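How to Write to the Child You Sponsor (When You Have No Idea What to Say)

I sponsored my first child at 23, and I want to tell you how that went, because if you're reading this you may be in the same spot. I filled out the form, I got the packet with the photo and the little biography, I put the photo on the fridge, and then I did not write a single letter for most of a year. I cared a lot! I just sat down every few weeks with a nice pen and wrote "Dear Leandro, how are you? I am fine" and then got up and did the dishes.

Leandro Miranda is a grown man now and has very kindly told me I can use his name here. He's also the one who told me what it was like on the other end, when the mail came and other kids got envelopes. So, write the letter. It doesn't have to be good. I'll walk you through how I do it, and you can steal whatever helps.

What you need before you start

Your child's packet or profile, your sponsor number, and twenty minutes. Read your organization's letter rules first, even if you read them back when you signed up. Mine (a small one, working out of Markelmont) changed theirs twice while I was with them. Most places ask you not to share your home address, your phone number or your social media, and some don't want you to promise a visit. If you write on paper, put the child's ID number on every single sheet. Sheets get separated. I once had page two of a letter come back to me all by itself, and I still don't know where page one ended up.

Step 1: Pick one thing

My early letters were terrible because I was trying to cover my whole life. Job, family, weather, hopes, God, soccer, all of it, two lines each. Pick one thing that happened to you lately and tell it like you'd tell a kid across the kitchen table. The bus broke down and you walked home in the rain. Your sister's dog ate a birthday cake. Small is great. Small gets questions back, and questions are what keep the letters going.

If you're stuck, look around the room you're in. What did you eat today? What's on the table? What are you supposed to be doing instead of writing this? I've gotten a whole page out of a snack.

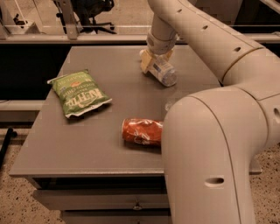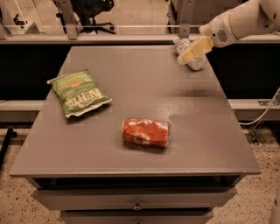

Step 2: Write for the translator

Your letter will probably pass through another person's hands before your child reads it, and that person has a stack. Katia Zanetti translated sponsor letters for years and she looked over this page for me (thank you, Katia!). Her biggest request was short sentences. After that, she'd like us all to go easy on idioms. She once spent half a morning on "it's raining cats and dogs" and in the end wrote that the weather was bad and the sponsor owned pets.

Watch out for sarcasm too. I'm a sarcastic person and I had to train myself out of it. "I just love doing my taxes" will arrive as a letter from a woman who loves doing her taxes.

Print if your handwriting is bad. Mine looks like something a chicken did, so I type.

Step 3: Ask three questions, and make them answerable

"How is school?" gets you "School is good." Every time! I have a folder of it. Try these kinds of questions instead:

What do you see on your way to school?
Who makes you laugh at home?
What's the hardest job you have to do around the house, and who gets out of doing it?
What would you cook for me if I came over hungry?

Three is plenty. With more than that, kids pick the easiest one and skip the rest (so do I). Write your questions on a line by themselves so they don't get lost in the middle of a paragraph, and keep a copy so you remember what you asked. It can be months before the answer shows up, and "Yes, the blue one" is a very confusing thing to read in November.

Step 4: Be careful about money and stuff

This is the part I got wrong the most. I wrote to Leandro about a vacation, and a new car, and how annoyed I was that my phone was slow. Nothing awful, but when I read my copies back later I winced. You don't have to pretend you're poor. Just think about what the sentence will sound like in a house where the school fees were hard to find that term.

Go the other direction carefully too. Please don't write "I'm so sorry your life is so difficult." Leandro had a mother who sang, four cousins next door and a goat he was extremely proud of. He told me once that he got a letter like that (from me, at Christmas) and asked his mother what was wrong with them.

Step 5: Say something true about the kid

Go back to the last letter you got and find something to answer. If he drew a picture, say what you liked in it. If she mentioned a test, ask how the test went. Serena Parisi, who got me into sponsoring in the first place, underlines one line in each letter as soon as she opens it, so it's waiting for her when she sits down to reply. I copied that and it works really well.

Praise is good, but make it about something they did. "I read that you carry your little brother across the river when the water is high. That takes a strong person" will mean more than "You are so special." Katia said she watched kids fold up that first kind of letter and put it in a shirt pocket.

Step 6: Stop

One page. Sign it the same way each time so your name becomes familiar. Add a drawing if you're the drawing type, or a sheet of flat stickers if your organization allows it. No cash, no candy, nothing bumpy. Then send it that same day, because a letter that waits on the counter to be improved will live on the counter.

How often?

I do three a year plus a birthday card. My friend Mi-kyung Gil does one a month and is a better person than me. If all you can manage is one, do one, and put it on the calendar now. Birthday letters need a big head start, so check with your office about their cutoff. Mine wants them 67 days ahead, which I've missed more than once. A late birthday letter is still a birthday letter.

If you don't hear back

Don't panic, and don't take it personally. Rains wash out roads, field offices get short on staff, and some kids just hate writing. (Did you write thank-you notes at nine? Cheerfully?) Call the office if it's been longer than they told you to expect. In the meantime keep writing. I had one stretch with a girl who never sent more than her name and a flower, five letters running, and then at fourteen she sent me four pages about wanting to be a nurse, front and back, with arrows in the margins where she'd run out of room.

If the sponsorship ends, because the family moves or the kid ages out, ask whether you're allowed one last letter. Usually you are. Say goodbye properly, tell them what you enjoyed about knowing them, and skip the advice. I gave Leandro 20 lines of advice in his. He says he kept the letter but only ever reread the part about the dog and the cake.

If you've got a question that kids really run with, leave it in the comments. I'm writing mine this weekend and I've already used up the one about the river.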